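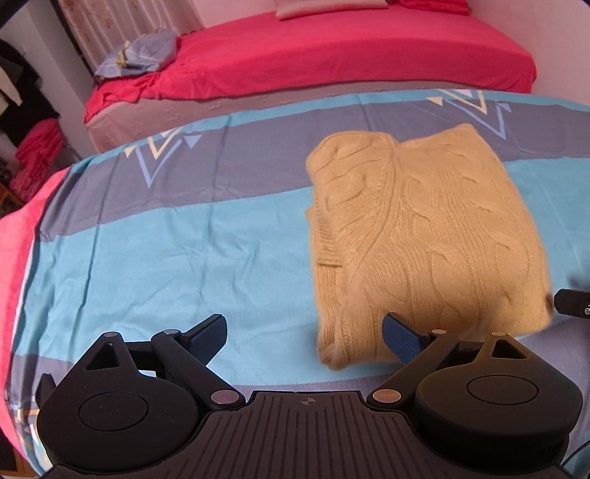
Brand events and the "capsule knitwear" brunch - worth going?

Forum: Style Blogging > Events and Invitations

oskari_h
Posted 2024-08-31

I got the invite to the Bravach brunch, the one where they show the new capsule knitwear and somebody gives a talk on "dressing with intention" over eggs. I've been writing my blog for six years and I've been to enough of these to be tired in advance. The email says 75 guests, "intimate setting." Seventy-five people is a wedding.

What bothers me is the line at the bottom asking for two posts and a story set within three days. There's no fee. You get brunch, a tote and a discount code for your readers. Has anyone here been to one of their mornings, and did you come home with anything you'd have written about without being asked?

Oskari Heinonen

philomena.n
I went in January, when it was the coats. The food was good and the coffee was very good. The talk was a woman reading her own slides. I did meet two people I still email, so I can't call it a waste, but I could have met them in any coffee shop for the price of a coffee.

I wrote one post, not two, and I got a follow-up asking where the second one was. Twice.

threadbare_gus
They chased you for a free post? What did you say?

philomena.n
That I'd run out of things to say about the coats. They stopped writing after that.
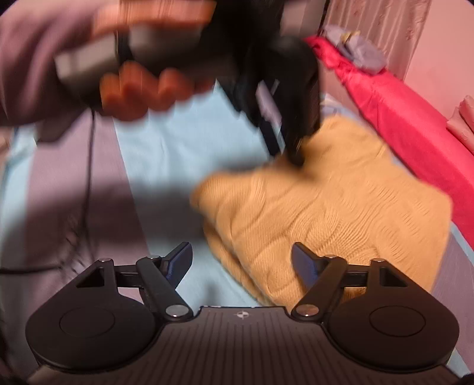

I should add that I've been invited again for the knitwear, so clearly no one over there keeps a list of people who were difficult. Or they have so many names that it doesn't matter. I'm leaning toward no this time. It's a long train ride for me and I'd want to see the sweaters on a regular rail where I can turn one inside out, and in January we were asked not to handle the coats until after the group photo.

hooman_sh
I'm going to disagree with most of this. I have a small blog, 2,977 subscribers, and these mornings are the only way I get to see a collection before it's in the shops. If you have a big following you can afford to be bored by eggs. For me the tote and the code don't matter, it's the contacts. Brasum found me at a Bravach event and that turned into paid work for most of a season.

And you can say what you like in the post. I wrote that the sleeves were too short and they still invited me back.

oskari_h
Fair about the contacts. But did you tell your readers the brunch was free? I went back through the coat posts last night and I found one blogger who said so. One. The rest "stopped by for brunch" as if they'd been passing.

hooman_sh
I put it in the last line. Could be higher up, I'll give you that.

G_Aliyu
Last line is where people put things they'd like you to miss. Not accusing you, I used to do the same.

My question is about the knitwear itself. The press sheet says "merino-rich." Rich how? I asked and got a very friendly reply with no percentage in it. Then they quote 176 as the price of the plain crew neck. For that money I want a number on the fiber and I want to know how it looks after a month of wear. You won't learn either at a table with flowers on it.

threadbare_gus
"Merino-rich" is like "lemon flavor." Could be half, could be a sheep walked past the mill.

heikki.huttunen
I bought a Zieliński cardigan on the strength of a brunch post three years back. Everyone at the event said it was the softest thing they'd ever touched. It pilled under the arms almost at once. I don't think the bloggers lied, they touched it for half a minute with a pastry in the other hand. But I stopped buying from event posts after that. I wait until somebody writes about the same thing six months on, and hardly anyone ever does.

philomena.n
Heikki, that's a fair hit. I haven't gone back to the coats either. I might do that this winter.

mod_pandex_fan
Moving this out of General since it's about one event. Keep it civil please. Also the Pandex people have a stylists' lunch with over 720 on the list, if anyone thinks 75 is crowded.

oskari_h
So, my plan. I've written back to say I'll come if I can drop the two posts and write one or none, and say in the first line who paid for breakfast. I also asked for the fiber content in writing. I half expect the invitation to go quiet.

hooman_sh
I bet they say yes. See you there, I'll be near the coffee.

G_Aliyu
If they do send you the percentage, post it here before you go. I'm not paying 176 for an adjective.

oskari_h
Will do. No answer yet on any of it - only an automatic one asking about my dietary needs.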